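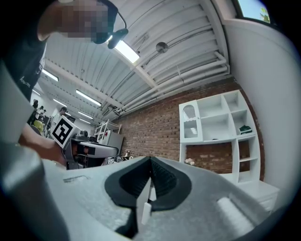

Leonie thinks the left finger should have been stiffer from the start, and she said so again while we were writing this up. Her point is that a soft pad forgives a bad approach, so you never learn to approach properly. Bastian and I disagree, and most of this report is about why.

Project Danetti, final report
Shared workshop build, spring term

What we wanted

Two hand-held grippers that anyone in the workshop could pick up and use to show a task, with no robot arm in the room at all. We record the hand motion first and worry about the arm later. Each gripper has a square black-and-white marker so its position can be worked out afterward. We had one term and a bench we shared with the bike people, and we loved every minute of it (well, not the sanding).

The housing

The body is gray speckled plastic. We printed it in two halves and our first set warped so badly that the screws wouldn't reach. Slowing the first layers and leaving the part on the plate until it cooled fixed it. Total printing time for the good pair was 30 hours, and we have a whole box of sad gray prints to remember the others by.

The fingers

This was the fun part! The pads are black rubber with ridges on the inner faces, and they meet in a V that opens upward. We cast 11 versions before we settled. Flat pads dropped anything round. Deep ridges held well but tore at the root after a day of use. The final ones have shallow ridges and a slightly thicker base — Bastian's idea, and a really good one.

Leonie's stiff version is in the drawer. It was more precise on small boxes, we'll give her that, but it lost on cups and on anything that came in at an angle.

Testing

We ran 542 grasps over the last part of April, using blocks, cups, markers and a very patient tape roll. The soft pads failed 26 times. Most of those came when the person closed the grip too early, and a few when the marker was turned so far that we lost tracking and had to throw the run out.

Still open

The marker box sits high and makes the tool feel front-heavy after a long session. We want to move it back toward the wrist, but then your own hand gets in the way of it. Leonie is drawing a bracket with a small tilt — she has also asked for one more round with the stiff finger, and we said yes.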